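Cukgate drawer set: README

Maintained by Anežka Dvořáček, Birkwood kitchen cell. Questions about the fault labels go to her first.

What this is

Cukgate is a set of 614 teleoperated and autonomous episodes of drawer work: opening, picking from a crowded drawer, placing on the counter, closing. We kept the failures in. 368 episodes ended normally. The rest were stopped by the operator, by the force limit or by a timeout, and the stop reason is stored with each one.

The set was meant to train a picking policy. It is now used mostly to study one fault, described below, and people who only want clean demonstrations should filter on status = ok before doing anything else.

The snag fault

In 19 episodes the gripper closed on its target and lifted something else with it. The drawer is a jumble of lids, hand tools and thin wire, and a loop of wire can sit over a spoon handle without showing up in the depth image. The controller read the extra pull as payload and kept lifting.
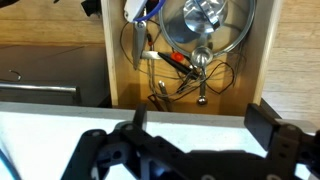 The force limit at the wrist was set for the heaviest item on the pick list, so a light tangle never reached it. The stop came late, when the wire went tight against the drawer wall. In 2 of the episodes the arm pulled the drawer off its runner before the operator hit the stop. No one was inside the cell. Both are labeled snag_severe and should not be replayed on hardware.

We found the cause in September while going through the wrist force logs. The force rises in steps during a snag, where a clean lift gives one step and then a flat line. The Macedo monitor looks for the second step and holds the arm in place. It does not open the fingers, because a dropped item under tension can spring back.

Layout changes

Early episodes were recorded with the counter clear. Later ones have containers and utensils on it, and power cables may cross the work area. Treat any cable as an obstacle. The planner has no model of cables and will route through them. 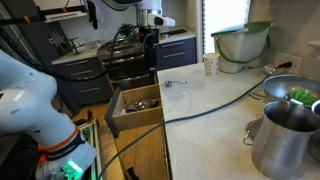 Reach is also tighter with the drawer open. The Sado planner config shipped with the set treats the drawer as closed unless drawer_state is passed in. If you leave it out, the planned path may cross the drawer front.

Files

episodes/ holds one folder per episode: camera streams, joint states, wrist force, gripper width.
labels.csv has status, stop reason and snag onset in seconds.
configs/ has the Sado planner settings and the old and new force limits.

Known problems

Snag onset was marked by hand from the force plot. Force data is missing for part of the Tuesday session; those rows are marked force = none. The old limits are kept for comparison only. Do not load them on a live arm.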